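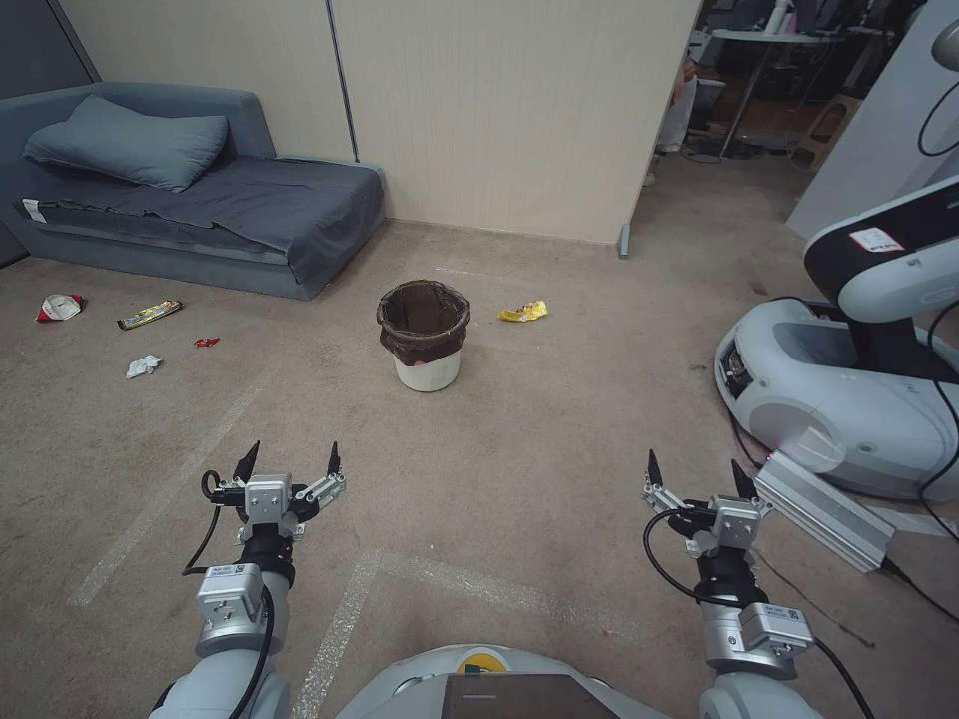

Skolham word lists, README

Hello! This folder holds the spelling and dialect lists I've been putting together for Skolham, my little word game. I started it one August when it rained for most of my holiday, and it has grown a fair bit (too much, my sister would say). If you only want the words, grab words_main.txt and ignore the rest of this page.

What's in the folder

words_main.txt has 4000 words, one per line, lower case, British spelling throughout. So you get colour, plough and grey. words_dialect.txt has 500 more, mostly northern and West Country, with the region after a tab. I love this file! Mardy is in there, and so is dimpsy, which my gran said every evening in winter. notes.txt is my scribbles and you can safely skip it.

Nothing in the main list is shorter than four letters or longer than 8. The dialect list is looser, as some of the best ones are long.
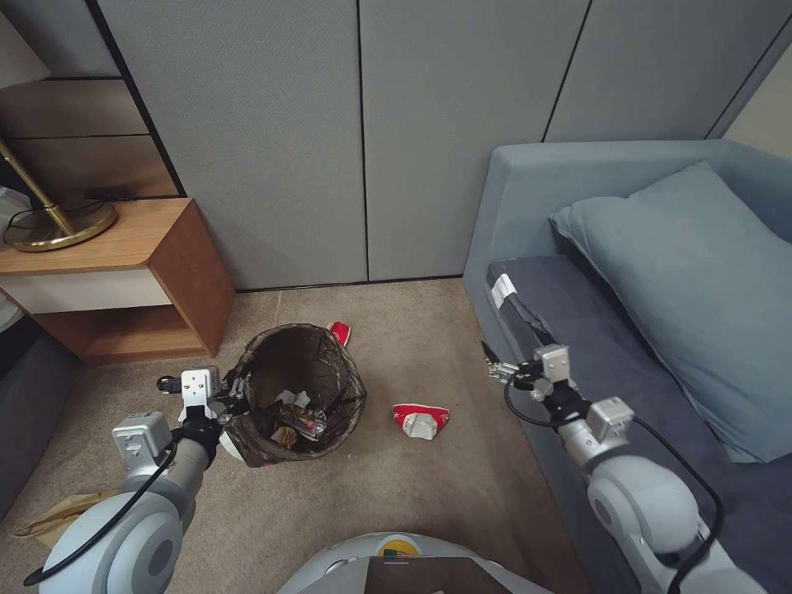
Can I use the lists in my own game?
Please do, paid or free, as long as you keep this README with them and mention Skolham somewhere in your credits.

Where the words came from

I typed the first batch in by hand from memory and old crosswords. Estíbaliz Pacheco then went through the lot and threw out the names, the rude ones and a worrying number of my own spelling mistakes. She also runs Fandutus, the Spanish cousin of this list, and the file layout is copied straight from hers (tabs and all).
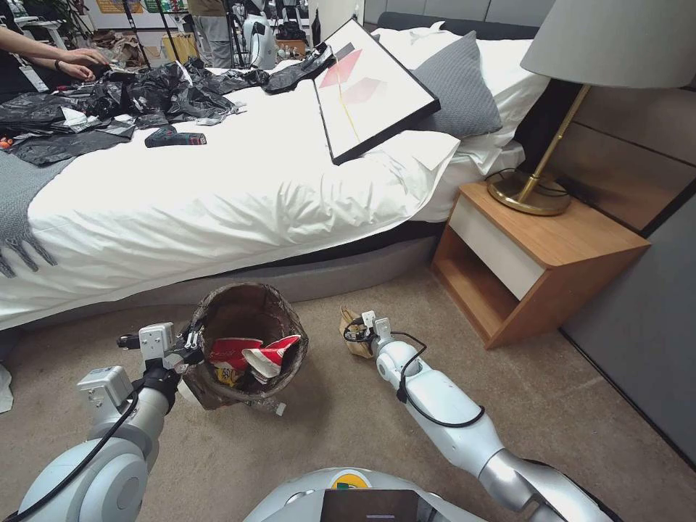
Version 2 of the main list dropped most of the plurals, so if your old scores look odd, that's the likely cause. I've kept a few that people really do use on their own, like scissors and trousers.

Known problems

Some dialect words have the wrong region. Gennel and ginnel are both in, and I'm not getting into that argument again. Send fixes as a plain text file, please. I merge them on Monday evenings.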